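**Weighing bench, Mirwood workshop. December, page 51.**

Continued from page 30, where I said the weighing would be done by lunch. I have gone back and underlined that in pencil so I can find it next time I'm making a schedule.

The job is small. Talledmont wants dried beans and chickpeas in single weighed portions for the Urnen growing kits, and they want to know how well we can hit a number using only a scoop and a kitchen scale. The answer they're hoping for is "very." I have told them I'd write down what happens.

Setup is the wooden table with the raised edge, scale in the middle, bowl on top, everything else pushed back. Tare with the bowl on. I'm writing that in ink because of the Birkett batch, when the bowl went into every single portion and we sent out the lightest bag of lentils in the history of the company.

10:40. Started with the red plastic scoop. It's the right size for moving a lot of beans and the wrong size for moving three of them, and the last few grams are always a matter of three of them. 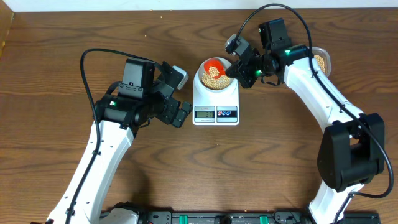
I went back and forth on whether to pour from the lip of the scoop or tip it low inside the bowl. Low wins. From any height a soybean that lands on another soybean leaves, and it doesn't leave in a direction you'd guess. Chickpeas are better behaved. They're wrinkled enough to stay where they're put, though they come off the scoop in clumps, so you get nothing, nothing, then a small landslide.

Things to keep doing:

- Tip slowly and stop early. The display lags a little and will make a liar of you.
- Let the number settle before the next pour.
- Strays on the table don't go back in the bowl until the reading is written down.
- If you overshoot, take out with fingers. Taking out with the scoop removes far too much and you're back where you were, but crosser.

11:30. Stopped to argue with myself about dishes. The white plate was brought in for the discards and has mostly become a parking spot. The red bowl has a little spout on its rim, which I'd like to try for pouring, and a slick inside that I think will let chickpeas go all at once. Worth one trial. I've put it down for after the soybeans and I already know I'll skip it.
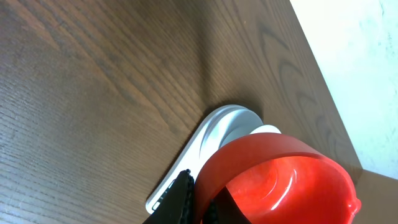
*Notes: Mirwood workshop, bench log. Typed up from the paper copy, spelling improved.*

The table deserves its own complaint. It's a handsome thing, all brown waves and streaks, and a pale bean shows up on it beautifully, so I'll give it that. But the grain makes you think you've seen a chickpea in the dark bits when you haven't. I have reached out to pick up a knot in the wood more than once today. A plain tray under the scale would fix it and also catch the strays. Asked for one in the Birkett notes too, and that request is presumably aging nicely.

Bowls matter more than I expected. The metal one is shallow, and chickpeas spread out in it, so you can see what you've got. The white one is rounder with a thick rim, and beans mound up in the middle. Between the two I'd take the metal for chickpeas and the white for soybeans. Please don't swap them halfway through a run and then forget to tare. (See above, re: lentils.)

12:15. Chickpeas into the metal bowl. Slow going, which is how I want it.
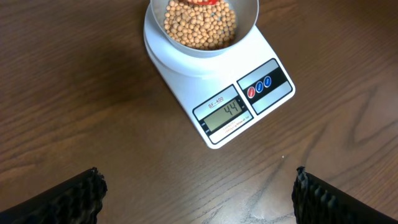
*Chickpeas in the metal bowl, SF-400 reading 44.*

Where I am on the numbers: the soybean target is 50 on the display and I'm calling anything within one of that a pass. Talledmont's sheet says 60 in one place and 50 in another. I wrote to ask and have been told both are correct, so I'm going with 50 until somebody picks.

Seven portions planned for each kind before I'm allowed to have an opinion. I already have several.

A smaller spoon for finishing would help more than anything else on this page. Big scoop to get close, small spoon to land it. I looked in the drawer and found one teaspoon, bent, and a great many lids.

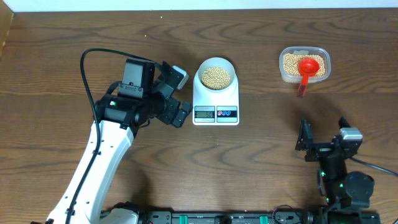 *Soybeans in the white bowl, display at 50. One stray on the table.*

To do before the next session:

- Small spoon, straight
- Tray, plain, any color that isn't bean
- Get one target out of Talledmont in writing
- Spare batteries for the scale, kept in the box with the scale
- Label the jars. I can tell a soybean from a chickpea, but I'd like not to be the only safeguard
- Spout trial with the red bowl (carried over)

2:05. Lunch. Beans are staying out with a cloth over them – do not put them away, do not eat them, and do not lean on the table.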